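Stand: 24. Dezember 2025 (ja, ich lade das wirklich heute noch hoch, dann habt ihr es über die Feiertage)

# Sitzung 9: Wie verdient eine Kollaborationssoftware Geld?

Letztes Mal sind wir bei den Preismodellen hängen geblieben, also steige ich gleich da wieder ein. Nehmt unseren Fall Kellberg: ein Anbieter für Videokonferenzen, Basisversion gratis, Bezahlversion pro Arbeitsplatz und Monat. Klingt simpel, aber in der Übung haben viele von euch Nutzer und Kunden in einen Topf geworfen – bitte nicht! Wer an einem Meeting teilnimmt, ist Nutzer. Kunde ist, wer die Rechnung bekommt.

**Rechnung zum Mitnehmen:** Kellberg hat 940 Firmenkunden mit Jahresvertrag. Wenn davon 11 Prozent kündigen, fehlen im nächsten Jahr gut hundert Verträge, und die muss der Vertrieb erst mal ersetzen, bevor überhaupt von Wachstum die Rede sein kann. Deshalb reite ich so auf der Abwanderungsrate herum (im Skript heißt sie Churn, in der Klausur dürft ihr beides schreiben). 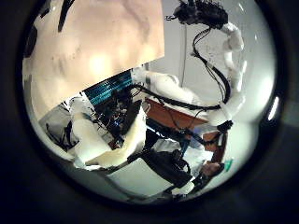 *Abb. 2: Helle Platte vor heller Wand, davor ein herabhängendes Kabel*

Jetzt zum Bündeln. Konkurrent Grurkska verkauft sein Chatprogramm gar nicht einzeln, es steckt im Büropaket. Für den Einkauf kostet der Chat gefühlt nichts, und genau dagegen muss Kellberg anpreisen. Überlegt euch mal, was ihr an deren Stelle tun würdet: Preis senken? Eine Nische suchen, etwa Arztpraxen oder Kanzleien? Oder sich mit Drirnotness zusammentun, die den Kalender dazu liefern? Ich habe selbst eine Meinung dazu, die verrate ich aber erst im Februar :-)

Ein Wort noch zu den Wechselkosten, weil die Frage per Mail kam: Dazu zählt alles, was der Umstieg an Geld, Zeit und Nerven frisst, also auch Schulungen und das Umziehen alter Dateien. Der Lizenzpreis des neuen Anbieters gehört nicht dazu!

**Bis zur nächsten Sitzung:**

- Fallstudie Kellberg fertig lesen, vor allem den Teil zu den Jahresverträgen
- Aufgabe 2 schriftlich, eine Seite reicht völlig
- wer mag: Preisblatt von Grurkska danebenlegen und vergleichen

Abgabe wie immer über den Kursordner, bitte als PDF.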